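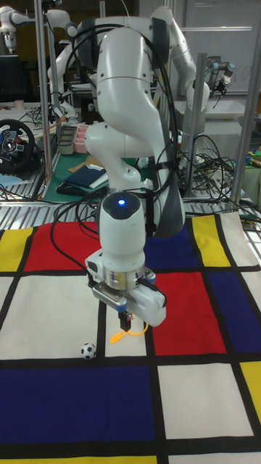

Subject: Re: [clokano-club] Ball task, gripper and the rules for the spring meeting

Hello all,

Thank you for the many answers to my last message. I write to the whole list this time, as three people asked me the same thing in private and I would like everybody to have the same information.

On 2/17/25 Mancuso wrote:
> I have read the task sheet twice and I still do not understand
> the ball part. Must the gripper take the ball directly, or may it
> use the yellow ring? At Flakau we trained only with direct
> grasping and our ball rolls away nearly every time. Also, is the
> tablecloth required? Our table is plain grey and the students
> would like to keep it so. Last question: who decides if a ball
> was "carried" or only "pushed"?
>
> Mancuso

Dear Mancuso, I will answer in your order.

First, the ring. Yes, it is allowed, and in our group we prefer it. The sheet says "the ball shall be carried to the target field by the arm or by an object held by the arm". The second half of this sentence was added in November, after the discussion with the Nusgate students, and I think your copy may be the older one. Please check that yours has 7 pages. If it is shorter, write to me and I will send the right one.

The yellow toy we use has a ring and a short handle, something like a magnifying glass. The fingers hold the toy and the small football sits in the ring. For the students this is a good exercise, as they must think of two things at the same time: how the fingers hold the toy, and how the toy holds the ball. With direct grasping they think only of the first.
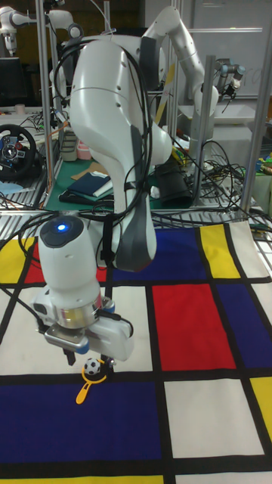
The angle of the toy is what gives us the most work. If the handle points too steeply down, the ring is tilted and the ball can leave it when the arm begins to move. We had the best results when we made the first movement straight up and very slow, and only after that turned the wrist. One of our second-year students wrote a small program that limits the speed during the first part of the lift. I asked her if she will share it and she agreed, but she wants to clean the comments before.

Of our recorded attempts, 971 are now labelled by hand. We wish to reach 2,000 before the meeting, but I am not sure that we will manage this with the examinations between. If your group can label a part of them, I would be very grateful. The work is not difficult, only long. You mark the start, the moment when the ball leaves the cloth, and the end.

Second, the tablecloth. It is not required. The sheet asks for "a flat surface with at least two fields which can be told apart by colour". We took the Mondrian pattern as it has large areas of red, blue, yellow and white with black lines between them, so it is easy to say to a beginner "put it on the big red one". It has also a bad side. Our yellow toy on a yellow field is hard to find for the program, and the white parts of the ball on a white field are not much better. If you keep the grey table, please put coloured paper on it and fix the corners with tape.

Third, carried or pushed. The ball must be clear of the surface for the whole way between the two fields. If it touches the surface on the way, the attempt counts as pushed and gets half of the points. The two judges look at the recording together. If they do not agree, the attempt is repeated. I know that the Nusgate group would like a more exact rule with a height in it, and I have nothing against it, but then somebody must write it and also say how the height is measured.

Two smaller points for all groups:

The list of participants closes when we have 9 teams. At this moment there are still free places. A team may come without its own arm and use one of ours, but please tell me before, so that I can plan the hours.

Please send your programs as one archive, with a text file which explains how to start them. Last time I received from one group four messages with separate parts and I put them together in the wrong order.

Mancuso, if my explanation of the ring is not clear, we can speak by telephone. My English is better when I can write it slowly, but I will try.

With kind regards,
Sota Katayama
Clokano student robotics club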